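# Moving into a smaller place and can't decide on a table. Keep the big one or start over?

**posted in Home & Moving by oltwood_newbie, Sun 4 April**

Hi all, long-time reader, first-time poster. We're moving from a house in Wudivley to an apartment in Oltwood at the end of the month and I'm going in circles over our dining table. It's 8 feet long, it seats way more people than we ever have over, and the new dining area is basically a wide spot between the kitchen and the couch. My husband says sell it. I say it's the only piece of furniture we own that I like.

I got a quote from a mover and they want $243 extra just for the table, on top of the regular price, due to the stairs (third floor, with a tight turn at each landing). A store near us has a smaller one I don't hate, but by the time you add chairs and delivery it comes to $2,245, and that made me put my coat back on and leave.

So my questions are really: has anybody gone from a big table to a small apartment and kept the table? Did you regret it? And is there a way to find out if it'll make the turn on the stairs before I've got two guys sweating on the landing and me apologizing to the neighbors?

Other stuff that might matter: we have one kid who does homework at it, I sew at it on weekends, and we eat at it maybe half the time. The rest of the time it's plates on laps, sorry Mom.

---

**marmalade_hatch**

Keep it!! I did pretty much this same move (house to two-bedroom, second floor) and I kept mine, and it's the best decision I made in that whole miserable month.

The way to think about it is that in a small place the table stops being the dining table and turns into the everything table. Mine is the desk, the craft room, the place where mail goes to die, and on holidays it's also where we eat. If I'd bought a cute little round one I'd have needed a desk too, and then a sewing table, and there goes the floor space I was supposedly saving.

What made it work for me:

- **Shove one end against the wall.** You lose a seat and get back a walkway. I fought this for weeks because it looked wrong to me, and then I tried it and never moved it back. When people come over I pull it out.

- **Get a bench for one side.** It slides all the way under when you're not using it and the kid can pile junk on it. Mine is from Cocco, I got it on clearance with a scratch on one leg and I've never once looked at that scratch again.

- **Put a tray on it.** A big shallow one with a low edge, big enough to hold a whole project. When I'm sewing, the pins and the fabric and the half-done sleeve all stay in the tray, and the rest of the table is still a table. Dinnertime comes and I only have to find somewhere for the tray. I keep mine over on the left and leave the right side clear.

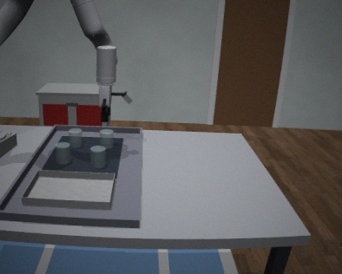 - **Use the wall above it.** Once the end's against the wall you've got a spot for hooks or a shelf right there. I hung a lamp too, a plug-in one, so no electrician and no fight with the landlord.

I can't help with the stairs because mine were wide and straight. But $243 doesn't sound terrible to me compared with what you'd pay to replace the thing! Ask if they'll knock some off if you take the legs off yourself.

Oh, and measure the elevator if there is one. I know you said stairs but my friend's building had a freight elevator around back that the leasing office never mentioned.

---

**Dockside_Ferris**

sell it. third floor with turns is a no from me. had a couch stuck on a landing for a whole afternoon once and had to saw a foot off it

---

**plumb_and_level**

I moved furniture for a living for a good long while, out of Neruncombe mostly, so I'll take the stairs part.

First thing, flip the table over (or crawl under) and see how the legs are attached. If they're bolted to a corner bracket, they'll come off with a wrench and you're carrying a slab, and a slab is easy to move. If they're glued in, leave them alone. Don't let anybody talk you into "just tapping it."

Then go to the apartment with a tape measure and get these:

1. Width of the stairs, measured between the handrail and the wall. People measure wall to wall and then the handrail eats a few inches.

2. Depth of the landing, from the edge of the top step to the wall behind it.

3. Ceiling height over the landing. This is the one folks skip. A long tabletop usually goes around a tight turn standing up on its end, so if the ceiling is lower than the table is long, you have to tip it and that gets tricky quick.

4. The apartment door, with the door open, from the stop to the face of the door. Same deal with the front door of the building.

Now cut a piece of cardboard to the length and width of the tabletop. Tape a few boxes together if you need to. Walk it up the stairs with your husband. It'll feel silly, but if the cardboard goes around without bending, the table has a pretty good shot. Leave yourself a little room for blankets and fingers.

If it won't go with the legs off, ask the movers whether they ever bring things in over a balcony. Some will, plenty won't, and get the price in writing before moving day either way.

On keeping it or not, I'd tape the outline on the new floor with painter's tape while you're over there. Then pull a chair out from the tape and try walking behind it. I've seen people pay to get a table upstairs and then pay again to get it back down.

---

**oltwood_newbie**

Thank you!! Crawled under it tonight and it's bolts, four of them to a leg. One is kind of rusty so I've put some oil on it and I'm leaving it till tomorrow. We get the keys for an hour on the weekend to measure, so I'm bringing the tape and a whole lot of cardboard. Husband has agreed to carry one end of the cardboard but he's still on team sell. Will report back.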